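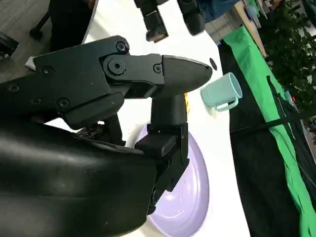
Black gripper reaching toward a white tabletop.

March 7, 2022

I have been meaning to write about the Lukesley water bond since October, when the first flyer came in the mail, and I kept putting it off because every time I sat down I realized I didn't understand it well enough to have an opinion. I'm not sure I fully do now. But the vote is coming up and several of you have asked me what I think (you know who you are, and thank you for reading all the way down to the comment box!), so I am going to have a go at it.

The short version is that the town wants to borrow money to replace the old water main that runs under Olard Road and down to the pumping station. It would pay the money back over a long stretch of years out of property taxes. For a house like mine, the extra comes to $253 a year. I know that figure by heart because it was printed in very large type on the flyer from the people who are against it, and in very small type on the flyer from the people who are for it.

My first reaction was to be grumpy. We already pay a good deal in this town, and my tax bill has gone up every year I've lived here. I grew up in a house where borrowing was something you did for the roof over your head and for nothing else, and my mother kept an envelope in the kitchen drawer for anything that might break. So the word "bond" makes me a little itchy. Why not just save up and pay for the pipe when we have the cash?

I put that question to Halfdan Þrastardóttir, who used to do the books for a water district a couple of counties over and who is far more patient with me than I deserve. We were supposed to be talking about seed potatoes. She said that saving up is a perfectly respectable way to pay for things that wear out quickly, like police cars and photocopiers. A water main is different. If it lasts as long as the old one did, the people using it at the end will mostly be people who haven't moved here yet, and some who haven't been born. If we save up the whole sum first, then those of us living here now pay for all of it and they pay for none of it. Borrowing spreads the cost out so that whoever is turning on the tap in a given year is chipping in for that year.

I had never thought of it that way. I'd always pictured public debt as us sending the bill to our grandchildren, and I suppose it is, but in this case the grandchildren get the pipe too. 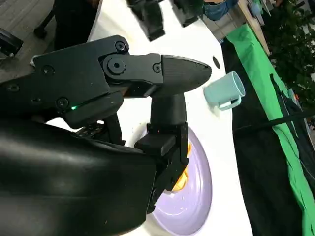 Now, that doesn't mean every bond is a good bond. I went and read the whole packet, all 41 pages of it, with a pot of tea and my reading glasses, and there are parts I like and parts I really don't. I like that the money can only be spent on the main and the station. I like that the town got its engineering report done before asking us for anything, which it did not do with the Kilier Street parking lot (I'm still sore over that one, as longtime readers will remember).

What I don't like is the interest assumption. The packet works everything out at 3 percent, and there is one sentence, on a page with a lot of tables, saying that the real rate will be whatever the market gives us on the day the bonds are sold. Well, I buy groceries and I put gas in my car, and I don't have to be an economist to wonder whether rates are going to stay where they are. If the rate comes in higher, then so does my $253. I would have liked to see a second table and a third one, showing what happens if things go a bit worse than hoped. When we refinanced this house, the woman at the bank did that for us on the back of an envelope in less time than it took me to find my pen.

Oddur Bisgaard, who is against the whole thing and has the yard sign to prove it, makes another point that I think is fair. The town has a reserve fund, and the packet says very little about it. He thinks some of it should go into the project up front so we borrow less. I asked at the clerk's window and was told that the reserve has to stay above a certain level or the town's credit rating could suffer, and then we would pay more interest on what we do borrow. That may well be so. I only wish they had put it in writing where people could read it.

There was also a suggestion at the Lebrun Hall meeting to charge every household a flat $500, once, and use that to shrink the loan. I can see the appeal, since you would pay it and be done. But $500 all at once is a very different thing for a retired widower on the hill than it is for a young couple with a new baby and a secondhand car, and a flat charge doesn't care which one you are. At least the property tax has some connection to the size of the house.

So I am leaning toward yes, with a grumble. I've written to the finance office asking for those extra tables, and if they send them I'll type up the numbers and put them here. If you have been through something like this in your own town, do tell me how it went, and especially what rate you ended up with. The polling place is the school gym again, and you'll want to use the side door.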